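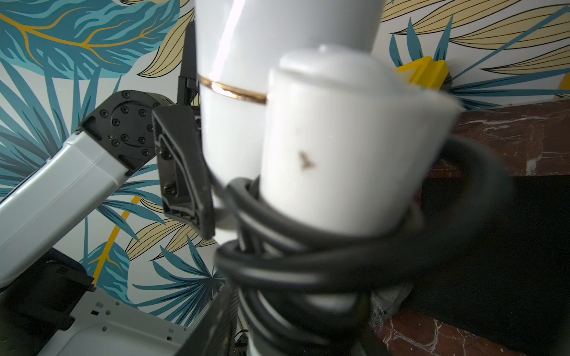 Handouts > Writing Instructions > Week 4

Posted 2022-03-28 by Natalie Sugden

Hello all. These are the notes from tonight, tidied up a bit, with the bits I rushed at the end put back in. If you were off, read the whole thing and then do the homework at the bottom. If you were there, skip to "Warnings" as that's where I ran out of time.

Where we'd got to

Last week we did audience, and most of you sent me a paragraph about your reader. Lovely paragraphs! A few of you described a reader who was patient, had good light and had read page one before starting page two. I'd like to meet this person. When I wrote manuals for Dastgate I used to picture my aunt, standing up, one hand full, holding the leaflet at arm's length without her glasses. Write for somebody like that and the patient reader will be fine as well.

Verbs first

Start each step with the thing you want done. "Wind the cord", "Lift the lid", "Press and hold". The weaker version usually has the reader waiting around for the verb: "The cord, when the appliance is to be put away, should be wound." By the time they reach "wound" they've shut the cupboard.

The exception is a condition. If something has to be true before the step makes sense, it goes at the front: "If the light is red, wait." Put the other way round, "Wait if the light is red" gets read as "Wait", and your reader waits. I've watched people do it.

One step, one action, mostly. I say mostly – "Open the door and remove the tray" is fine as a single step and I won't mark you down for it. Where it goes wrong is three or four actions with a result tucked in the middle. Colin Holroyd read out his draft for the Canitz shelf bracket (thank you Colin, very brave) and step 2 had five verbs in it. We split it up on the board and ended with four steps, one of which wasn't needed at all.

What to call things

Pick a name and stick to it. In school we were all taught not to repeat a word, so we write "cord", then "cable", then "lead", then "flex", to be elegant. In instructions the reader thinks you mean four different things and goes looking for the other three. Be boring. If it's a cord on page one it's a cord on the back page.

Same goes for parts. Use the word your reader would use if they rang up to complain. I once had a long argument about "actuator", which everyone on the phones called the button. It went out as "button" in the end, in January, after a whole autumn of emails.

The list of names is worth making before you write a single step. Two columns: the thing, and what we call it. Mine for a kettle was 21 lines long and I could have cut it down, but it saved me a lot of bother with the translators later on.

Warnings

This is the bit I galloped through.

A warning goes before the step it belongs to. I know that sounds obvious, but have a look through the leaflets in your kitchen drawer and see how many say "Pour in the water. Caution: unplug first."

Say what to do, and then what could happen. "Unplug before cleaning. You could get a shock." Two short sentences and you're done. You don't need capitals all the way through, as they're harder to read and after the third one people stop looking.

And go easy on numbers of warnings. The longest manual I ever worked on had 324 pages across all the languages, and the English section opened with two solid pages of triangles. We tested it on a few people and they all turned straight past to the drawings. After we moved each warning next to its own step, they did at least get read.

Testing your draft

Give it to somebody who hasn't seen it, sit on your hands and keep quiet. This is much harder than it sounds. When they get stuck, write down the step and where their eyes went. Don't help! Don't even nod. Allow about 60 minutes for a one-page draft, with a bit of chat afterwards.

Homework

Choose something in your house that gets put away after use. Write the instructions for putting it away, one side of paper, no drawings. Make your list of names first and hand that in too. Then test it on one person and add a line on where they got stuck.

Bring two copies, please, as we'll be swapping. We're in the Cropper Room next time, up the stairs and left past the coats, and I'll bring biscuits.

Natalie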